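Wadisau Robotics Club: progress report to the Namia Fund
March 21, 2025

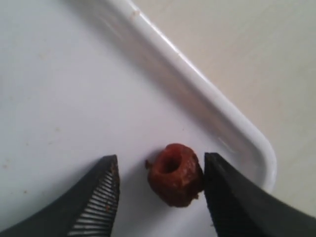
The grant was awarded in August to let students at Banilness build and test a gripper that can handle small pieces of soft food. We are now just past the middle of the project.

Work since the last report

The club has met twice a week in term time. The second version of the fingers is fitted and in use. Students on the control side have finished the routine that lowers the arm, closes the fingers and stops at a set width. The camera at the wrist is working and its pictures are saved with each attempt.

Results

In the latest round the students made 50 attempts at picking up single soft pieces from a white tray. Around 70 per cent ended with the piece lifted and put down whole. Most of the failures were pieces that slid away when one finger touched before the other. Residue in the grooves of the grip pads is the other main problem, and wiping the pads between runs has been added to the written procedure.

Spending

Spending is within budget. The arm controller from Lu has been paid for in full. The remaining money is set aside for finger material, trays and travel to the regional show. We do not expect to ask for more.

Changes to the plan

Sorting by colour has been moved to the last stage. The students wanted steady picking first, and we agreed. This does not affect the end date.

Next steps

Centre the fingers over the piece before closing.
Try a softer pad with shallower grooves.
Repeat the full test with 3 kinds of food.
Hold 2 open sessions for younger pupils.

The next report will include the full test log and a copy of the students' build notes.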